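Resources > Site Safety > Glasshouse and Potting Shed Walk-Through

Enholm Nursery: pre-season walk-through
Glasshouse, potting shed, hose line and chemical store
Checked by: Nadège Bodin
Period: March
Key: OK / FIX / WATCH. Comments are mine and may be argued with, preferably outside.

1. PATHS AND FLOORS

1.1 Main path clear to full width. FIX
Clear to the width of one person carrying nothing. The bagged mulch has been "moving to the back lot" for long enough that something has rooted in it.

1.2 Drain grates seated and unbroken. OK
The one by the misting bay rocks a little but won't tip. Wheelbarrow test passed, loaded.

1.3 Algae on pavers. WATCH
Scrubbed at the door end. The far end remains a lovely colour. Slip mat ordered.

1.4 Hoses coiled when not in use. FIX
Found one across the doorway at ankle height, which is where hoses like to be. Hooks are on the post. They have been on the post for years.

2. GLAZING AND FRAME

2.1 Cracked or slipped panes. FIX
Seven to replace, all on the weather side. The tape on the two nearest the vent was put there as a temporary measure and has now outlived the roll it came from. No work under that section until the glazier has been.

2.2 Roof vents open and close from the ground. OK
Stiff, but they go. Do not stand on a pot to help them. You know who you are.

2.3 Shade cloth ties. WATCH
Half are proper ties and half are baler twine. The twine seems to be holding better. Re-tie before the first hot week anyway.

3. BENCHES AND SHELVING

3.1 Bench legs level, bolts tight. OK
The Tavares benches were all re-tightened with the right spanner, found in the seed drawer under "Misc. brassica".

3.2 Load on upper shelves. FIX
Terracotta belongs at the bottom. Plastic belongs at the top. We presently have the reverse, arranged by colour, and I will admit it looks very good. Swap it.

3.3 Height of hanging baskets over walkways. WATCH
Fine for me. Ask someone tall.

4. CHEMICAL AND FERTILISER STORE

4.1 Cabinet doors shut and latch properly. OK
Latch cleaned and oiled. Doors are to be closed by the handle. A hip will do it, but a hip also knocks over the liquid feed on the inside shelf.

4.2 Original labels on all containers. FIX
One bottle says "the good stuff". Another says "NOT the good stuff". Both have been set aside for disposal at the depot and neither will be sniffed in the meantime.

4.3 Liquids below powders. OK
Done last season and, to general surprise, still done. 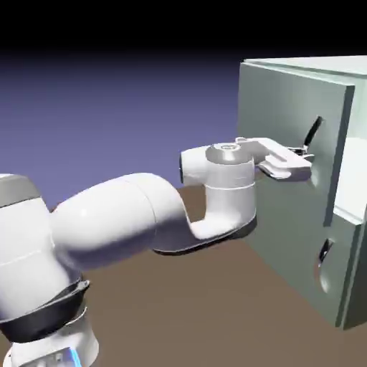
Cabinet front, with small black handle.

4.4 Gloves, goggles and respirator within reach of the store. FIX
Gloves yes, two left. Goggles yes. The respirator cartridges had expired. New ones to be fitted and the date written on the tape in pen, as pencil lasts about a fortnight in there.

4.5 Spray record up to date. WATCH
Up to page 79, then a gap, then a drawing of a snail. The snail is not an entry. Fill in what can be filled in from the invoices and start a fresh page.

4.6 Gorero backpack sprayer: straps, seals, lance. FIX
Seal weeps at the tank lid. Tagged out. The tag is to stay on until the seal is changed and may not be moved to the radio.

5. WATER AND POWER

5.1 RCD tested by the button. OK
Tripped at once and took the kettle with it. Please reset the clock.

5.2 Leads off the floor and away from the misting line. FIX
Extension lead to the propagation mat runs straight beneath a mister. Reroute along the wall. Mat stays off until then, and the capsicums can sulk.

5.3 Gevis heater: guard on, clear space all round. WATCH
Guard on. Clear space taken up by a folding chair and a paperback. Both removed. Claim the paperback from me.

5.4 Rainwater tank lid locked. OK
Padlock replaced. Key number 231, on the board by the door, second row.

5.5 "Not drinking water" signs at the taps. FIX
The one at the lower tap has faded to "drinking water". Tape over it today.

6. TOOLS AND FIRST AID

6.1 Secateurs and saws closed or sheathed when put away. OK
Nothing to say. I looked twice.

6.2 Potting mix opened outdoors, masks available. WATCH
Masks available. Bags still being slit open with faces directly above them. Dust masks go on before the knife comes out, and damp the mix down first.

6.3 First aid kit stocked. FIX
No saline, no large dressings, around 500 of the tiny round bandages that fit no injury known to horticulture. Restock list pinned to the lid.

6.4 Tetanus reminder on the noticeboard. OK
Partly behind a flyer for a dahlia sale. Moved the flyer.

FOLLOW-UP
Panes, extension lead and lower tap sign first. Sprayer when the seal arrives. I will be back through at 7 in the morning once the glazier has finished, and will be bringing the tall person for 3.3.

N. Bodin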